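I've been teaching two robot arms to deal with groceries since October, and I have an opinion that has made me mildly unpopular at lunch: we throw away too many of our bad tries. I mean the fumbles, the second grabs, the cabbage that rolls off and has to be chased. We label them failed, we drop them, and then we act surprised when the trained system freezes the first time a leaf gets in its way.

Some background, quickly. At Gralance we work with produce, a zipper bag and a plastic basket, and a person drives the arms through the job over and over so the learning system has something to copy. Up to 47 tries on a good day, fewer when it's my turn to drive (I'm slow, and I talk to the vegetables). Nothing about it is glamorous, but I love it!
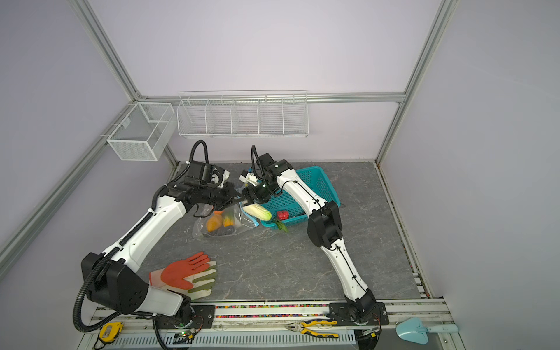

## A cabbage has opinions too

Napa cabbage is the reason I started writing this down. A block is the same block every time you pick it up. A cabbage has a firm end and a floppy end, and you can get hold of it beautifully and still have the leaves drag over the basket rim and pull the whole thing sideways. A good driver feels that coming – well, sees it coming, there's not much feeling through a controller – and backs off an inch and goes again.

That inch is the best thing we record all day, and under our old rules it went in the trash. The rule came from a project called Irnach, where the parts were hard and square and any hesitation really did mean the driver had messed up. Fine for Irnach. We copied it without thinking very hard, and out of our first 231 tries we kept only the smooth ones, so the system learned from a world in which cabbages cooperate.
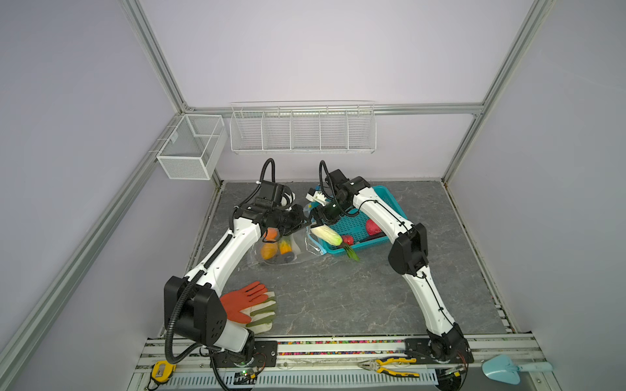 *Cabbage at the basket, other arm over the bag.*

While I'm complaining, let me also put in a word for mess. I've been asked more than once whether the table should be cleared before we record. Gloves off, tools put away, everything photogenic. I say leave it! Kitchens have stuff in them, and so do stockrooms. If a system only ever sees a spotless table, then a glove is going to be a big event in its life someday, and I'd like it to be bored by gloves well before then.

And bags, my goodness. A clear bag never lies the same way twice, it shines wherever the light hits it, and half the time I can't tell where the opening is myself. I don't think you can plan your way around that. You just need a lot of bags lying a lot of ways, with a person making a lot of different choices about them.

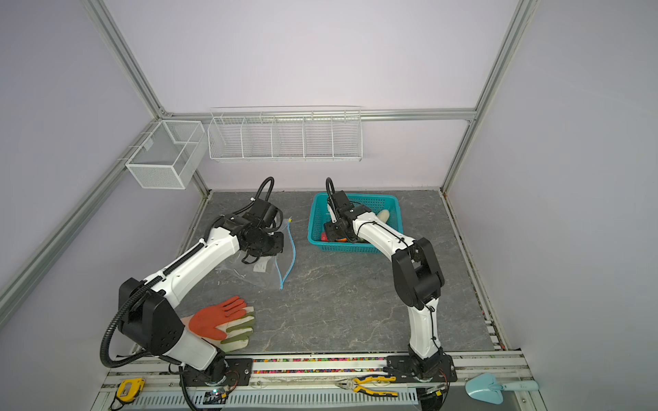
Yolanda Huanca read a draft of this and told me I was being romantic. Her point was that a fumble is only useful if it ends in a recovery, and that plenty of mine don't; they end with me giving up and pressing stop. Keep those, she said, and you're teaching the thing to give up.

She's right, and I've changed my mind that far. So my proposal now is to keep any try that gets back on track, however ugly, and put the abandoned ones in their own pile with a short note on what went wrong. It costs the driver maybe 20 seconds a note. Abelardo Bermúdez thinks the notes will dry up within a month, and he may well be right too, but I'd like us to try it before we decide we're too lazy.

I'd also like whoever sorts the recordings to spend an hour with the close-up views. From across the table everything looks tidy and deliberate. Down in the basket it's all slots and glare and one big dark shape between the fingers, and a pause that looked like dithering from far away starts to look pretty reasonable. 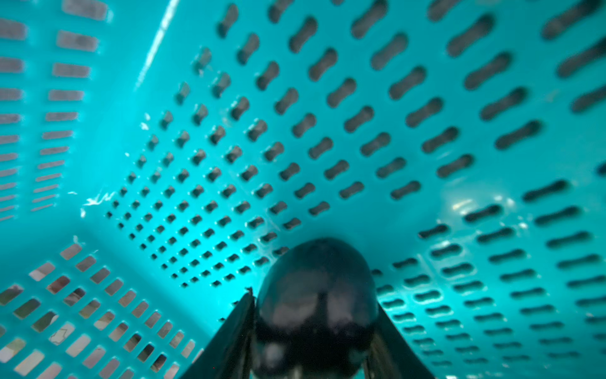
Skosden Letter · Issue 38

So, to the people at Flores who asked what they should buy before starting their own collection: buy more vegetables than you think, in more sizes, and let a few of them go limp. Then let your drivers be clumsy for a while before anybody writes a rule about what counts as clean. I'd much sooner have your ugly week than your pretty afternoon, and if you send me some of the ugly stuff I'll gladly trade you ours.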